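Veltar hardware wallet review: five months of daily use

I bought the Veltar in February, after my old wallet stopped to receive firmware updates. I hold a few coins for the long term and I also stake a small part, so I needed a device that can do both without a second app. This review is written from the view of a normal user. I paid for the unit myself.

The setup took me 18 minutes, including the writing of the recovery words on paper. The screen shows one word at a time and you confirm each of them with the side button. It is slow, but I prefer it slow. The PIN can have up to 16 digits, and after several wrong tries the device erases itself. I tested this on the first evening, before I moved any money, and the restore from the words went well. 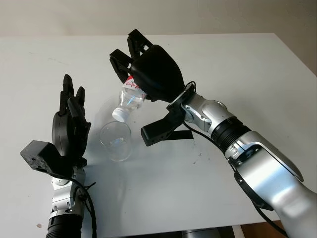 Staking is where I have mixed feelings. The companion program, Irnow, lists the validators with their fee, but it does not let you sort them by missed blocks. I had to look at a block explorer in another window and compare by hand. When you have chosen one, the delegation itself is simple: you check the address on the device, you press, it is done. Rewards appear in a separate tab – this I like very much for my tax notes. The export file had 2,319 lines and opened in my spreadsheet without any problem.

The address book is weak. Names can have only eight letters, so two of my accounts look the same on the small screen. I wrote to support and received a polite answer after four days, with no date for a fix.

The battery lasts me two weeks. The cable in the box is too short for my desk.

Would I buy it again? For storage, yes. For somebody who changes validators every week, I would wait until Irnow has a better list.

Radu Vlad, July 2024

Comments

Tanveer Gondal: Does it support a passphrase on top of the words? My present one has it and I would not give it up.

Radu Vlad: Yes, it is under Security, second page. You must type it on the device and that takes patience.

Araceli Paredes: Same trouble with the short names. I use numbers now and keep the key in a notebook.

Contact | © Skosusow Reviews | Back to top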